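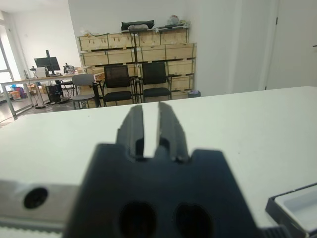

# Guiding the arm by hand: your first recordings

If you've come straight from the Burnelitz setup notes, welcome, and do put the kettle on before you start. Teaching by hand is a gentle sort of work and it goes much better when you aren't hurrying!

## Before you begin

Clear yourself a good stretch of tabletop, more than you think you'll want, and set the tray down near one corner. Open the wrist view on your monitor. You should be able to see both fingers and the gap between them, with plenty of table beyond.

## Recording

1. Switch the arm to free mode and take its weight with one hand before you let go of the stop button.
2. Press record, then wait 2 seconds.
3. Guide the gripper down to the object slowly, keeping the fingers parallel to its sides (your elbow will want to wander, so tuck it in).
4. Close the fingers with the foot pedal, lift, and carry the object over to the tray.
5. Open, back away upwards, and press stop.

Do 5 of these as practice and throw them away. After that, aim for 40 good ones, moving the object a little each time, and take a break halfway.

## If it feels stiff

Nhyira Tetteh, who wrote the first version of this page, always checked the payload setting first, and I still do the same. If you've changed the fingers, enter the new weight and restart free mode. A jerky recording is best deleted there and then, while you remember which one it was.

Save everything in the Kokkonen folder, with your initials at the front of the name.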